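9/8/26

Long day, and I promised myself I would write it down before bed, while I still have the order of things straight. Tea is made, shoes are off, here goes.

I was in at Vivden early because I wanted a quiet hour with the left arm before Kelly Greenwood arrived. It had been so well behaved all last week that I suppose I'd gotten fond of it and stopped listening to it properly, the way you do with an old car. I started the pick and place routine, the easy one with the small boxes, and went to look for my notebook. When I came back the arm was standing still over the table with the gripper half closed and the screen was telling me it had lost contact with the wrist. No bang, no smell, nothing dramatic. I cleared the fault, ran it again, and it went along sweetly for 568 cycles, long enough for me to feel clever, and then it did the very same thing.

The third time was the one that bothered me. It dropped out while the arm was swinging back, and when the connection returned the gripper opened all by itself. It let go of a box, which is no tragedy, but my hand had been in there not a minute before to straighten the tray. I hit the stop button and stood there feeling a bit cold. I know the rule. I wrote the rule! Arm off before hands in, every time, and I had gotten lazy about it over something as silly as a crooked tray.

Kelly came in around then, took one look at my face and put the kettle on, bless her. She didn't scold me at all, which was almost worse. She wrote it up in the Notix log as a near miss, with my name on it, and she was quite right to. Then we locked the power off and got down to the wiring, which is where I'd had a feeling the trouble was all along.
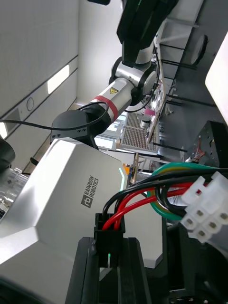 We went along every lead with a flashlight and a gentle tug, and I got to the gripper supply before I felt anything move. One of the pins had never been pushed all the way home. It looked fine and it would sit there making contact quite happily until the arm reached a certain way and pulled on the slack, and then off it went. I am nearly sure that was me, back in May, when we changed everything over in such a hurry for the Dawber visit. I remember doing those pins with Kelly reading the list out loud and the phone ringing. Well, there it is.

I put in a new pin and Kelly tied the bundle down a little closer to give it less to pull on. The self-opening is another matter. That's a setting, it goes to its home position whenever it gets power back, and home is open. I never once thought about it when I set it up. I've changed it so it holds where it is and waits for a person to say go, and I wrote to Sillell to ask whether their two are set the same way as ours was. I'd hate for them to find out the way I did.

After lunch we ran 300 cycles slow and then 400 at normal speed, with both of us well back behind the tape, and it didn't drop once. I'm not calling it fixed until it has done a full day. Kelly wants to go over the right arm tomorrow as well, every pin, and I said I'd bring the good flashlight and some of the plum cake if there is any left by then.

My shoulders ache from all that crouching. I forgot to call Mom back again, so that has to be first thing in the morning, before I go in.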